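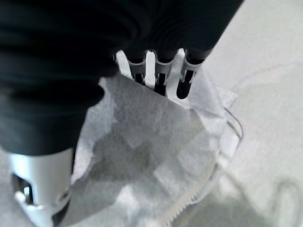 Soft matte black fabric, gathered in folds.

Keeping Black Fabric Black
Filed under: Laundry (139)
By Adel Bouzid

Black cloth goes gray for two separate reasons, and the fix is different for each. One is dye loss. The other is surface wear: fibers break, stand up and scatter light. Detergent film looks much like either one and should be ruled out first.

Test for film
Wipe a small area with a white cloth dampened with a solution of two tablespoons of white vinegar in a cup of water. Let it dry. If the patch is darker than the cloth next to it, the problem is residue. Run the item through a plain rinse with no detergent, then a second one. Never mix vinegar with bleach.

Test for loose dye
Press a damp white cotton swab against an inside seam for a minute. Color on the swab means the item gets washed by itself until the swab comes up clean. Salt in the wash does not set modern dyes and can be skipped.

Washing
Turn the item inside out and close all zippers. Cold water, short cycle, low spin. Use liquid detergent, measured. Powder may not dissolve fully in cold water and tends to lodge in folds and gathers. Avoid products with optical brighteners; the label will usually say so if they are left out. Fill the drum halfway. A packed drum rubs cloth against cloth, and the wear shows along the crests of pleats and on cuffs before anywhere else.

Towels and fleece go in a different load.

Drying
Hang indoors or in shade, inside out. Gathered or elastic sections should be pulled to full length once while damp and then let go, so the folds do not dry in the same place each time. If a dryer has to be used, low heat for 40 minutes, then check. Synthetics are often done well before that - take them out while the seams are still slightly damp.

Ironing
Press from the back only. Direct heat on the face leaves shine, mostly on polyester and wool blends. Light shine on wool can sometimes be lifted with steam and a soft brush, working with the nap. On polyester the fibers have flattened for good.

Redyeing
Worth doing on cotton, linen and rayon. Ordinary all-purpose dye does little for polyester, which needs its own type and near-boiling water. Stitching is often polyester even on cotton goods and will stay the old color.

Lint
Use a brush or a roller. A razor works on pilled knits but thins the cloth with every pass.

Next in Laundry: Removing candle wax from table linen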